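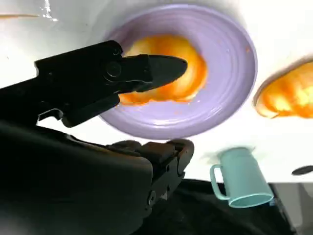

Our second reporting period went to one question: can an arm learn to clear dishes that still have food on them, using only what it sees from its own wrist? I'm very happy to say we now have an answer worth showing you, and it's better than I expected when we wrote the November report. Back then we were practicing on clean, empty plates. Now the table gets messy. On the lavender plate there is a lumpy piece of orange food with a thin smear of sauce running down from it, and a few tiny specks have landed on the rim, which is exactly the sort of thing that used to throw our grasp predictor off. It treated every speck as an edge. The glossy white tabletop makes life harder too, with strong glare near the top of the plate, and one finger hanging over the food hides part of it from view.

What we changed

The method we proposed to you had two stages. First the model found the dish, then a separate planner chose where to close the fingers. We kept running into the same trouble: once the fingers were close, the model lost sight of half the dish and the planner began chasing whatever was left. In November we tried feeding it a longer history of frames, and that helped a bit, but it made the arm slow and oddly timid near the rim.

The new version, which we call Sillen (the software side of it, anyway; the full setup is still Tinlow), learns a single thing instead. For each point on a rim it predicts how much the dish will tilt if the arm lifts there. Food is treated as weight that may sit off center, and the model has to guess where that weight is. We train it on short human-guided demonstrations, then let the arm practice on its own with soft limits on force. Merike Mägi wrote the force limits and most of the practice loop, and she deserves a lot of the credit for how calm the arm looks now.

Results so far

We have 3709 recorded lifts in the training set. For testing we held back 400 lifts with plates, bowls and foods the model had never met. The old two-stage method cleared the dish without spilling in 40 percent of those. Sillen managed 70 percent. We ran both on the same arm, with the same fingers and the same time limit, and scored them by the same rules. A lift counted as a success only if the dish reached the tray with everything still on it.

The gain isn't even across the board. Wide plates with a raised rim did best, and I love watching the arm settle on the heavy side of one before it lifts! Shallow bowls were fine. Mugs are where we still lose the most, mainly when they start out tipped over. The model has learned to care about rims, and with a tipped mug the rim faces sideways, so it reaches in from a poor angle and then pushes the thing along the table. We have a fix in mind (adding the handle as a second place to predict tilt from) but no numbers for it yet.

Glare was the other pleasant surprise. We had set aside money for a polarizing filter and a second camera. Training under changing lamp positions did the job nearly as well as the filter did in our early trial, so we haven't bought the second camera. I'd like to talk with you about moving that part of the budget to replacement finger pads, which wear out faster than we planned for.

What slowed us down

Cleaning. Each round of practice with real food needs the table wiped and the fingers checked, and our schedule allowed far too little time for it. We also lost several sessions to a loose cable in the wrist that showed up as random blank frames. Those lifts were thrown out and are not in the totals given earlier.

The Kundandale site visit was put off. The kitchen there is still keen, and Jankauskaitė, who is our contact on their side, has sent a list of the dishes they use most so we can start matching them in the lab. Several are heavier than anything we've trained on.

Next period

We'll work on mugs first, then on two dishes that touch or overlap, which comes up constantly on a real table. After that I want to repeat the held-back test with Kundandale's own dishes before anyone travels. If the 70 percent figure drops sharply on the heavier ones, we'll collect more guided demonstrations and push the visit back again, and I'll tell you as soon as I know.

The test recordings and the full scoring sheet, including all the failed lifts, are in the shared folder under 13/02/2021. Merike can give you a live run by video whenever it suits you, and the tipped mug is well worth asking for.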